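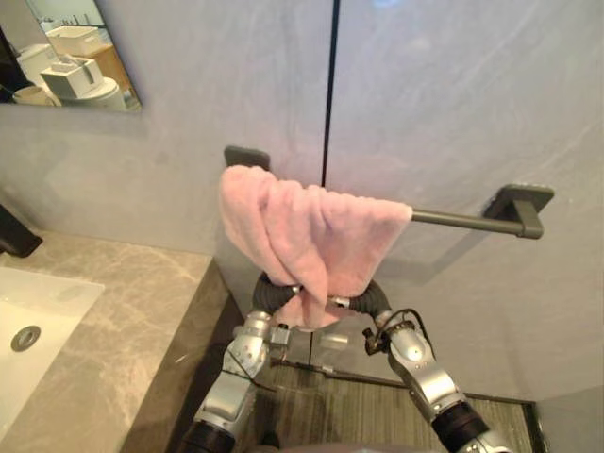
A pink towel on the dark gray bar beside the marble countertop and mirror in one of the guest bathrooms at Suksawat House.

Guest house freshens up its bathrooms, starting with the towels

Regulars at Suksawat House on the Nurkstead road may notice a change the next time they go to wash their hands. All 13 bathrooms at the guest house have been given new towel bars and a fresh supply of soft, fuzzy towels, and the work was finished in June, just ahead of the summer rush.

Owner Sunee Thammasiri had been meaning to do it for years, she told us over a very generous pot of tea in the breakfast room. The old rings by the sinks held one small hand towel each, and they let go of it if you so much as brushed past. Guests were forever picking their towels up off the floor and, being polite people on the whole, hanging them over the shower door or the edge of the sink instead.

"I would go in to clean and there would be a towel on everything except the ring," said Thammasiri. "That tells you something about the ring."

The new bars are dark gray and fixed straight to the pale gray walls, low enough for children to reach and long enough that a folded towel leaves part of the rod free for a washcloth or a second towel. Flurina Haslinger, who runs a small repair business in town, put them up over nine mornings, working between checkout and lunch so that no room had to be taken off the books. She left the mirrors, the sinks and the beige-and-gray marble countertops just as they were, which will please the guests who have told Thammasiri over the years how fond they are of that marble.

The bill for the bars, the fittings and Haslinger's time came to $1,509, and the towels added another $344. Thammasiri says she had set aside a little more than that and has spent the difference on bath mats — she could not resist, she admits, once she was in the shop.

Choosing the color took longer than choosing anything else. Oranuch Khamphan, the housekeeper, was in favor of plain white, which can all go into one hot wash together. Thammasiri wanted pink. They hung one of each in an upstairs bathroom and asked guests what they thought on the way down to breakfast, and pink won by a comfortable margin against all that gray. Khamphan has taken it very well and says the pink ones do at least stay out of the kitchen laundry, where the white ones used to wander off and come back smelling of onions.

There has been plenty of discussion about how a towel ought to hang, too. Khamphan likes hers folded lengthwise and laid over one side of the bar, with the top spread flat so that it dries evenly. Thammasiri is partial to gathering the lower part in for a bit of shape when a room is being made ready for someone new, although she concedes that it lasts only until the first person washes their face.

The old hand towels have been washed and boxed up, and many have already gone to Ro-un Choo at the Fellier animal shelter, where there is always a use for them at bath time. There are still a few left, and anyone nearby who keeps dogs, or who could simply do with a stack of good rags, is welcome to ask at the front desk any day before 4 p.m.

Next on the list is the upstairs linen closet, which Thammasiri describes as a place she opens slowly. She hopes to have new shelves in it before the fall, and Haslinger has already been around to measure.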